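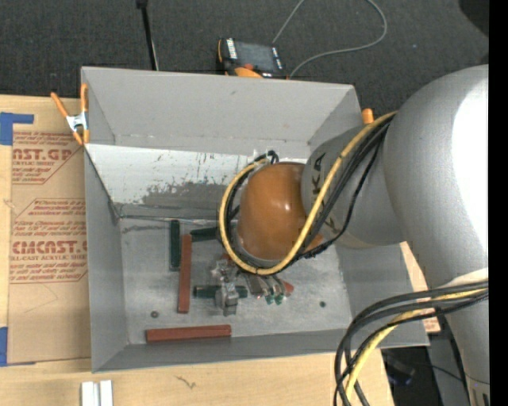
Arm over the gray bin, with the yellow cable looping around the orange-brown cap.

Search this site Search Go

Kettle Rally Team: spring progress report to the Grurnuvex fund

Dear Linnea Brekke,

It has been a busy and mostly happy stretch for us since we last wrote, and I hope you'll forgive me if I go on a bit, as I usually do! The Jandar hatchback is finally on its own wheels again. Ansel Nguyen-Tran rebuilt the front suspension over a good many late evenings, and the roll cage passed its inspection in May with only a small note on the padding by the driver's door (already replaced).

We ran 2 gravel events and finished both, the second with a tired clutch and a very muddy co-driver. The car has now covered 300 stage miles on your grant. Of the money, $3,227 went to dampers, tires and entry fees, and we are holding back $300 for the clutch, which Pleveo has promised to ship before the next round.

The one thing running behind is the spare gearbox. It's still in pieces on the bench, waiting on a second gear set. We'll be testing on Saturday on the old quarry road, and you would be so very welcome to come out and ride along.

Warmly, and with thanks from all of us at Kettle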